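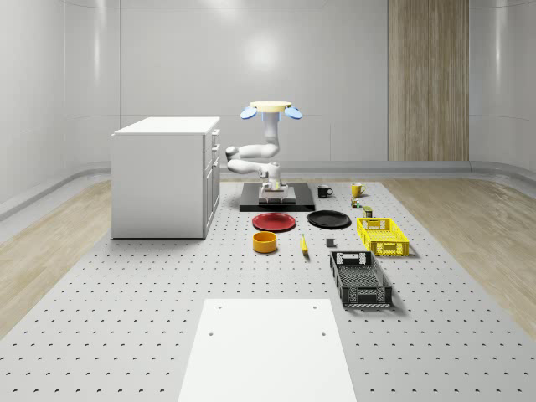
**April, notebook for the Bellwood task set (remote-control demos, simulated room)**

Picked up at half past nine where Sandamali left off. The target for this layout is 180 demonstrations, and we had 30 saved that I'd be happy to show anyone. The task is still "put the banana on the red plate", with everything else left out as clutter: both mugs, both crates, the black plate, the bowl, the little grey cube.

I spent the first hour just getting my hands back in. Driving the arm with the hand controller is a bit like reversing a trailer — fine until you think about it. The banana lies more or less front-to-back, so the wrist wants a quarter turn before you come down, and if you leave that turn too late you end up fidgeting right over the object. All that fidgeting goes into the recording, and the policy will learn it lovingly. I threw away everything I did before tea.

Đạt Trương came by and suggested doing the turn high up, while still travelling. Much nicer! My runs got shorter and a good deal calmer, and I've asked Sandamali to try it the same way so our styles don't drift apart.

Things to remember:

- Start every run from the folded pose. Two of mine began with the arm half unfolded and had to go.
- Keep clear of the bowl on the way across. It stands nearer the front than the red plate, and going low over it is asking for a knock.
- Let go, wait a breath, then lift. Don't snatch the gripper away.
- Trosudel stops recording at 2,000 steps without a word of warning. Slow runs lose their endings, so check the last few seconds before saving.

Still undecided about the black plate. It sits so close to the red one that I'd like a second batch with the two swapped, otherwise I suspect we're teaching "left plate" and calling it "red". Đạt agrees, Sandamali thinks we should finish this batch first, and she's probably right about the order of things.

Next: replay the morning's keepers at half speed, then ask Sandamali where she put the controller settings from the Ernano trials, as mine feel twitchy on the downward axis.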